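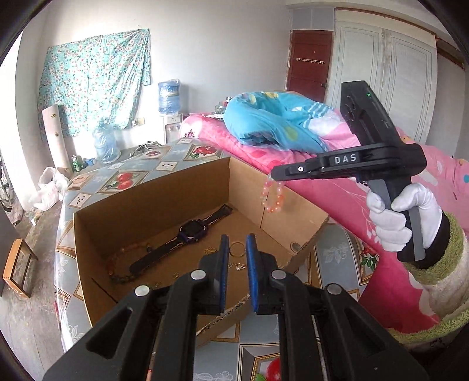 *Small items in an open carton on a table: watch, bead bracelet, split keyring, two gold trinkets. A second bead bracelet hangs above the rear edge.*

## Sorting and boxing small jewelry and accessories

Applies to bracelets, keyrings, charms and lightweight watches. Fine chains need a separate method, covered on the necklace page.

**Carton.** Use plain corrugated board with no top flaps. Flaps fold inward under a sleeve and hide whatever sits against the wall. Trim them at the crease with a utility knife, blade angled away from the body of the box. A strip of paper tape over the cut edge stops it shedding fibers onto beads.

**Surface.** Work on a table. Small gold parts are hard to find on a printed cloth, so keep the carton between you and the pattern and do the handling over the opening. Anything dropped then lands on bare cardboard.

**Loading order**

1. Watches first, face up, strap laid flat on the diagonal. Do not close the buckle.
2. Beaded bracelets next, lowered in as a loop against one side. Stretch cord keeps a kink if it is stored folded.
3. Keyrings and charms last, in the open space between. Do not clip charms to a bracelet for storage - metal edges wear the cord.

**Beads.** Hold a bracelet up by one point and let it hang for 30 seconds before it goes in. Gaps wider than 2 mm between beads usually mean the cord has stretched. Set those aside for restringing. Translucent beads show the cord well against a light background.

**Split rings.** Run a fingernail along the coil. If the ends stand apart, replace the ring.

**Longer storage.** For anything over a month, move each piece to its own zip bag. Druletti sells a pack of 100 that fits bracelets and most children's watches. Switch electronic watches off before bagging, and recharge them in May if they went away for the winter.

Label the short side of the carton, never the top edge. Halyna Zhuravel's correction to the earlier version of this page: pencil stays legible on brown board, gel ink smears.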